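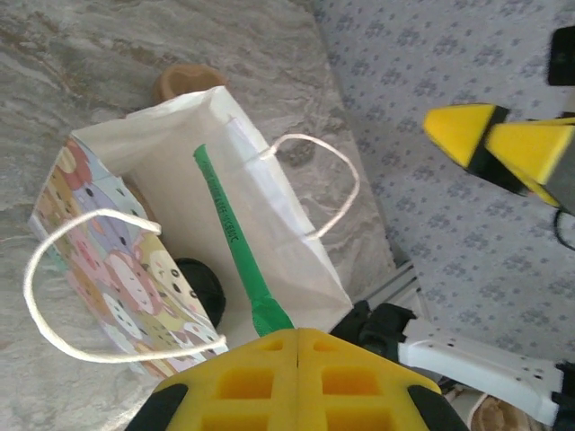
Gift bags, one reader of the Skodlow Household Encyclopedia has objected, should not be listed under gift wrap at all, as they are a kind of carrier and can be used for years. The present article keeps them under gift wrap and treats the carrier bag separately.

A gift bag is a decorated bag, most often of paper, used to hold and hand over a present. It takes the place of wrapping paper and is used mainly for items that are hard to wrap, such as tubes, cups, jars and anything round.

Construction

The common gift bag is made from a single printed sheet, folded and glued along one side. The base is folded separately and may be stiffened with a loose piece of card. The sides have a crease down the middle, called a gusset, so that the bag can be stored flat. The inside is usually left white.

Handles are of three main types: twisted paper cord, flat paper tape and ribbon. Cord handles are either glued under a paper patch or passed through holes and knotted. Knotted handles hold more weight but can pull through if the paper around the hole has not been folded double.

Decoration

Printed patterns follow the occasion. Bags for children often carry cartoon animals, and faces with small dot eyes in pastel colors such as pink, lavender and light blue are a lasting type. Plain bags in one color are sold for weddings and business gifts. The 2022 price list of the Cotura paper works gave 131 bag patterns, 3 of them plain.

Packing

Heavy items go in first and rest on the base. Long items are set on a diagonal or upright in a corner, and small round ones are placed beside them - loose lids should be put back on their jars or packed in tissue. A bag may be stood up or laid on its side for filling. In Teltholm it is usual to close the top with a folded strip of paper, while in Kamolrat the handles are tied together with thread.

Work surface

Packing is done on any flat surface large enough for the bag and its contents. Smooth surfaces are preferred, as paper slides over them without catching. Stone and stone-patterned tops are common in kitchens and shops. Small clear items, such as tape ends and thread, are harder to find against a strongly veined pattern than against a plain one.
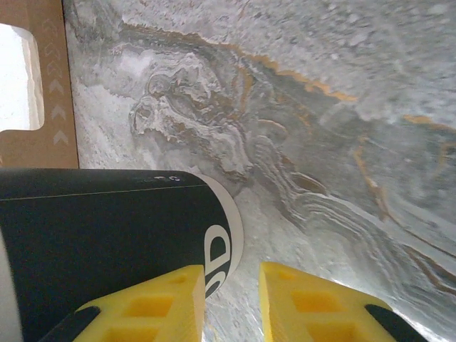 Marble surface in pale gray and white, with orange-gold veins and a white swirl.

Polished tops should be wiped before use. Oil or water left on the stone will mark an uncoated paper bag - the stain cannot be removed.

Storage and reuse

Used bags are folded flat along the original creases, with the handles turned inward. Brown cardboard placed between them keeps the corners from bending. Bags with ribbon handles should have the ribbon taken off before the paper is recycled.

See also: Carrier bag; Tissue paper; Wrapping paper

Last revised 2022-02-25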